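Setting up estimate-to-job handover in Brurkonano

Written by Ailsa MacAulay
Last updated 4/12/20

These notes cover the handover from an accepted estimate to a scheduled job, for firms running the Brurkonano desktop client with the Lockyer accounts connector. They assume that your customer records are already loaded and that you have administrator rights. If you are still on the old import tool, finish the move first and come back to this page.

Before you start

Check the version number under Help > System details. The handover screen does not appear in version 1. You need version 2 on the server and on every desk that will approve estimates. Mixed versions will connect without complaint, but the older client drops the tax code when it saves a job.

Take a backup of the job database. The handover writes to the same tables as the scheduler and there is no undo once a batch has posted.

Opening the port

The connector listens on port 3364. Add an inbound rule for it on the server, limited to your office network. Remote crews do not need it, as their tablets go through the web gateway.

To test the port, open the connector window and press Check. A green line with the server name means the client can reach it. A grey line means the service has not started. Restart it from the services panel and press Check again.

Mapping the estimate fields

Go to Settings > Handover > Field map. The left column lists the estimate fields and the right column lists the job fields. Most are matched for you. The ones that usually need attention are:

Site address — map to Job location, not to Billing address.
Line description — map to Work item. Text beyond 100 characters is cut without a warning.
Part reference — map to Stock code. Leave it blank for labour lines.
Deposit taken — map to Prepayment. The field must hold a number, so remove any currency sign from your estimate template.

Press Save map before you leave the screen. Switching tabs discards the changes.

Attaching pictures to a line

Each work item can carry pictures, which pass to the job along with the text. Open the line, choose Attach and select the file. The caption box is optional, but crews see the caption before the picture has loaded, so a few plain words are useful.

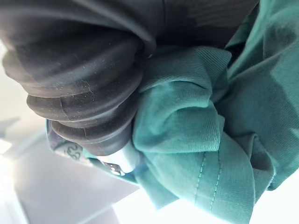
Black ribbed rubber bellows with a silver metal collar.

Captions are copied across once, at handover. If you edit one on the estimate afterwards, the job keeps the old wording. Change it on the job record instead.

Running a first batch

Start with a single accepted estimate. Open it, choose Handover > Preview and read through the result. The preview shows the job as the scheduler will store it, with unmatched fields in red. Go back to the field map if any are showing.

When the preview is clean, press Post. The estimate status changes to Handed over and the job appears in the unscheduled list. Open Lockyer and confirm that the prepayment has landed in the deposits account. It may take a refresh to show.

For a full batch, filter the estimate list by Accepted, select the rows and press Post selected. The Zosulville depot runs its batch at the end of the day, when no one has estimates open. A record open at another desk is skipped and listed in the log.

Common errors

"Stock code not found": the part exists in the estimate catalogue but has not been added to stock. Add it, then post again.

"Duplicate job": the estimate has already been handed over under another revision. Cancel the earlier job first. Do not delete it — the connector needs the cancelled record to reverse the prepayment.

"Map out of date": someone has changed the estimate template since the map was saved. Open the field map, check the new fields and save.

Sites that also use Cleltska for crew timesheets should leave its nightly sync switched off until the first batch has posted. Turn it back on from Settings > Linked services.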